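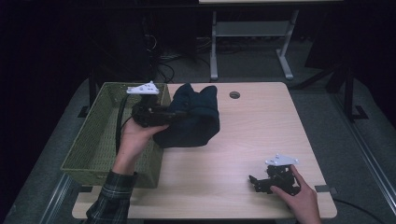
Stunton replied that baskets are where laundry goes to be forgotten, and that anything worth wearing belongs in a drawer.

I don't agree, so I'm going to go through how I do it. Drawers were where I forgot things. I had two sweaters at the bottom of one that I replaced because I thought I'd left them at Te Moana.

The basket is olive green, woven plastic, open on top. I had a canvas one before it that folded in on itself every time I put something heavy near the edge. Stiff sides make a bigger difference than I expected.

I fold at the table now. I used to fold on the bed and would end up moving half-done piles to a chair at night. The table has to be cleared by dinner, so the folding gets done.

Basket on the left, cloth next to it, the rest of the top left bare so there's space to spread out something long.

Table is the light wood-look one with the rounded corners. Someone asked last time. I bought it secondhand and there's no label on it, so I can't tell you the make. It has a hole at the back for cords. Small socks go down it if you aren't paying attention.

Dark things get their own turn. Navy and black look the same to me under the kitchen light, and I've sent out mismatched pairs more than once. Daylight only for those.

Thick cloth doesn't hold a crease for me. I fold it in half, then in half again, and let it be lumpy. I spent most of March trying to get everything into neat rectangles and they came undone in the basket anyway.

Heavy stuff on the bottom, shirts on top. Towels go in a separate load and straight to the bathroom shelf.

Basket cost me 22 dollars at Rostberg. The bigger one was more and wouldn't have fit beside anything on this table. I measured before I went, which I don't usually do.

Bukeck has one with a lid. I looked at it and passed. With a lid on I'd stop seeing what was in there, and then Stunton would be right.

For cleaning it I use warm water and an old toothbrush. Lint gets into the weave. I do that every 3 loads or whenever it starts to look gray along the bottom.

Reply to the question about flannel: I fold those with the buttons done up, top one and the middle one. Sleeves back first, then the bottom up. The collar stays flatter that way.

Still haven't worked out fitted sheets. I roll them up and put them under the flat ones. If you have a way that works on a table this size, post it below.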